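Home Tickets Knowledge Base Status Contact

Plineck Facilities Support
Ticket 3850: Dining room wall displays lose connection during lunch service
Category: Network, wireless
Site: Hikia Building, ground floor
Priority: Normal
Status: Resolved, under observation

Summary of the request

The dining services office at the Hikia Building reported that the two wall displays in the main dining room stop updating during lunch. The displays show the menu, the allergen notices and the closing time of each counter. When the fault occurs, the last menu stays on the screen and no error message appears. Guests have been directed to counters that had already closed. The office asked for a repair before the new menu cycle begins in April.

Initial review

Support confirmed that both displays were powered and set to the correct input. The menu software, Tyagi Board, was running the current version on each unit. A restart restored normal updates, but the fault returned the next day shortly before noon. The requester was advised not to restart the displays again until logs had been collected.

The logs showed that both units lost their network address within the same minute. They did not request a new one until they were restarted. No other fixed equipment on the ground floor was affected.

Investigation

11:40 a.m. Signal strength was measured at both displays and found to be within the accepted range. Channel use was moderate. Interference from the kitchen was considered and ruled out after a test with all warming equipment switched on.

11:55 a.m. The address pool for the guest network was found to be full. The pool allows 500 addresses, and each is held for 24 hours. Visitors to the conference rooms use the same network, and their phones continue to hold addresses long after they leave the building.

12:10 p.m. Both displays were found to be connected to the guest network. The installation record from Justora, the contractor for the display project, lists the equipment network as the intended connection. The guest network appears to have been selected during setup and was not corrected at handover.

12:25 p.m. Display 2 failed while under observation. Its address had expired and its renewal request was refused. The cause was considered confirmed at this point.

Corrective action

Both displays were moved to the equipment network and given reserved addresses. The saved guest network profile was removed from each unit so that it cannot reconnect by default. The address hold time on the guest network was reduced to two hours. 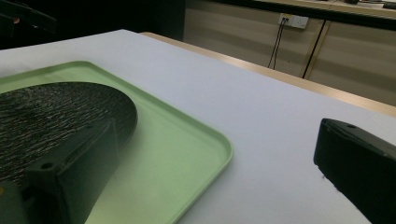 The menu software was then tested with a series of short changes sent from the dining services office. Each change appeared on both displays within 40 seconds. One closing time was displayed in the wrong format, and this has been recorded in a separate ticket for the software supplier.

Instructions for the requester

Please continue to post menu changes in the usual way. If either display stops updating, note the time, leave the unit switched on and reply to this ticket. Do not select a different network from the settings screen. Requests to add or relocate a display should be submitted through the equipment form so that an address can be reserved in advance.

Open items

Justora has been asked to check the network settings of the displays it installed on the upper floors. A reply has not yet been received. This ticket will remain under observation until the check is complete.

Last updated: April, 3:15 p.m.

Plineck Facilities Support | Contact the service desk | Copyright Plineck | Back to top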